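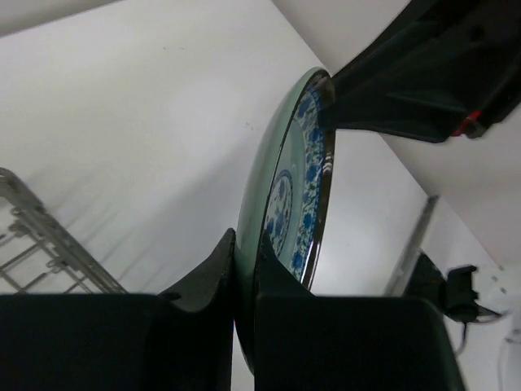 Figure 4.1 A patterned plate held on edge by a gripper below and a second arm above, with a wire dish rack at left.

Chapter 4
Chores: The Hard Easy Problems

Key terms: task, subtask, grasp, contact, clutter, success rate, recovery, cycle time

Try something before you read any further. Put a clean plate in a dish rack with your eyes closed. Most people manage it on the first attempt. Your fingertips find the rim, your wrist turns the plate on edge, you feel for a gap between the wires, and when the plate touches something hard you shift it a little and try again. The whole job takes a few seconds, and you could hold a conversation while doing it.

Now try to write the instructions. How hard should you squeeze? What angle should the plate make with the rack? What do you do if the plate touches a wire before it reaches the bottom? What if the next slot already has a bowl leaning into it? You will fill a page quickly, and you will still have left things out. This is one of the great pleasures of studying robots: they make you notice how much you know without knowing that you know it!

In Chapter 3 we looked at machines that do one motion superbly. The palletizer at the Badlow bottling plant lifted the same crate from the same spot, all day long, and it could do so because the people who built the line had arranged the world around it. The crate never arrived sideways. In this chapter we leave the line and walk into the kitchen, the laundry room and the small repair shop, where things arrive sideways all the time.

4.1 Can they do it yet?

People usually ask this as a yes-or-no question, and it deserves a better answer than either one. A robot can put a plate in a rack. Robots have folded towels, wiped counters and sorted screws, and it is thrilling to watch. But "can do it" might mean once, with the best attempt saved on video. It might mean nine times in ten with familiar plates under familiar lights. Or it might mean what you would want at home, which is every evening, with whatever is in the sink, and no broken china.

Suppose we run a trial of 400 placements and 20 of them fail. That is a success rate of 95 percent, and in a research report it would look very good indeed. Now put the same machine in a kitchen that washes 20 dishes a day. On an average day, one of them goes wrong. Whether you would live with that depends on what "wrong" means — a plate leaning in the wrong slot is a nuisance, and a plate on the floor is a reason to unplug the robot.

So we will ask three questions of every chore in this chapter. How often does it work? What happens when it doesn't? And how much did someone have to tidy up the world beforehand? Keep the third one close at hand. It is the question most often left out.

4.2 Why dishes?

Dishes turn up again and again in this field, and for good reason. A plate is stiff, so it won't change shape in the grip the way a shirt does. That is the easy part. It is also smooth, often shiny and sometimes heavy for its thickness, and the best place to hold it is a rim with very little to hold. Glaze throws bright highlights that can confuse a camera. And a dish in a rack rarely sits alone.

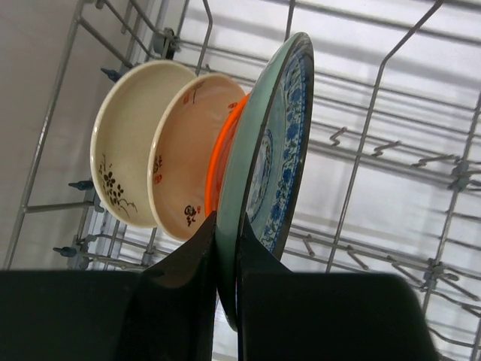
Figure 4.2 Clutter in a dish rack. Each piece overlaps the next, and the gripper has hold of the blue-and-white plate.

Look at how the dishes in Figure 4.2 overlap. The orange plate shows little more than its rim, yet you have no trouble believing in the rest of it. You complete the circle in your head. A vision system has to do the same thing, and then the planner has to use that guess: where is the hidden edge, and will a finger hit it on the way in? The cream bowl adds a different difficulty. It is deeper than a plate, so it takes up room in the row that a rule written for plates would not set aside.

Decoration matters too, more than you might expect. A painted border or a brushstroke is a strong edge to a camera, and a simple program may treat it as the edge of the object. A better one learns that flowers can be painted on and rims cannot.

Then comes contact. Return to Figure 4.1 and find the places where the plate is being touched. The lower gripper has a finger on each side of it, and the upper arm meets it at the rim. With two arms holding one rigid object, neither can move freely. If one moves and the other doesn't follow, something slips or something strains. Section 4.5 takes up this problem of coordination.

4.3 The Rumside trials

Our main case in this chapter is a set of kitchen trials from the Rumside teaching lab. Students there timed 116 attempts at a single chore, moving one dish from a counter to a rack, and wrote a line of notes on each. We love these notes. "Touched wire, backed off, went in." "Good grip, wrong slot." "Stopped for no reason we can see." Read enough of them and you begin to see that grasping is only the start of the chore. Much of the trouble comes later, at the moment of letting go.

The full log is in Appendix B. A shorter shop-floor log, from the Drundow parts counter, follows it, and we will compare the two in Section 4.6.

Before you go on

1. Choose a chore you did this week and break it into subtasks. Mark each one where you relied on touch more than sight.
2. In your own kitchen, what would have to be tidied or moved before a machine could attempt that chore?
3. The Tam, the simple two-finger gripper you built in Chapter 2, has no sense of touch. Which of your subtasks could it still do? Save your list for Section 4.4, where we give it a fingertip sensor and try again.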